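Last revised in September. Applies to all units in the Rustdale building with in-unit washers. Units on the shared laundry room should use the separate sheet posted there.

# Laundry and Drainage FAQ

## What machine is in my unit?

Units on the Brokow side have the Gasska front loader. Units on the Ryu side have a stacked washer and dryer. The model plate is inside the door rim. Quote it when you report a fault, along with your unit number.

## How much can I put in one load?

Fill the drum loosely to three-quarters for cottons and to half for synthetics. An overfilled drum goes out of balance on the spin, and the machine will cut the spin speed or stop with water still in it. One bath mat alone will do the same thing. Wash it with two or three towels.

## Which detergent should I use?

High-efficiency (HE) liquid or powder only. The supply water is moderately hard, so use the middle line on the cap for a full load. Pods go in the drum, under the clothes, never in the drawer. Do not use bleach and vinegar in the same cycle.

## How should I wash sports clothing?

Turn it inside out, close any zippers, and wash cold on the synthetics cycle. Skip fabric softener, which coats polyester and holds odor. Printed numbers and lettering crack under high dryer heat, so use low heat or hang the item. Wash strong reds separately the first few times.

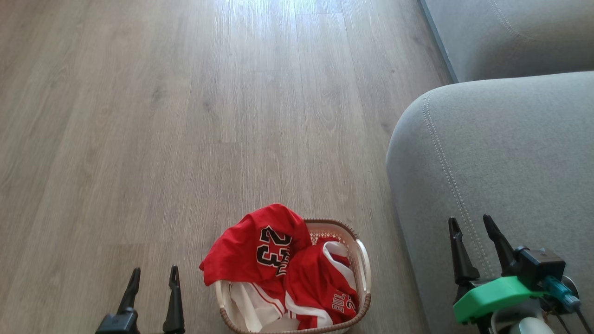
*A red number 23 jersey on top of a basket of clothes. Check printed items for a care label before drying.*

## Can I run the washer at night?

Quiet hours start at 10 p.m. A cycle already running at that time may finish. Do not use the delay timer to start a load before 7 a.m. – the spin carries through the floor to the unit below.

## The display shows a drain error. What do I do?

1. Turn the machine off and wait 3 minutes.
2. Put a shallow pan and a towel under the lower front panel.
3. Open the small drain hose and let the water out.
4. Unscrew the filter, clear it, and screw it back in fully.
5. Run a rinse and spin cycle with the drum empty.

If the error comes back, stop and report it. Do not pull the machine out from the wall. The supply hoses are short and the fittings are not rated for movement.

## How often should the filter be cleaned?

Every 31 days in normal use, more often if you have pets. Dryer lint screens are cleaned after every load.

## Why does the drum smell?

Usually residue from cold washes and too much detergent. Run the drum-clean cycle on hot with nothing in it, wipe the door gasket, and leave the door open an inch between loads.

## Is there a charge for repairs?

Normal wear is covered. Damage from coins, bra wires, or the wrong detergent is billed at cost.

## Who do I contact?

Faults: Jirayu Thepsuriya, building services, extension 1244.
Billing and access: Binta Ibrahim, extension 3000.

For an active leak, close both supply valves behind the access panel first, then call. The valves turn clockwise to close.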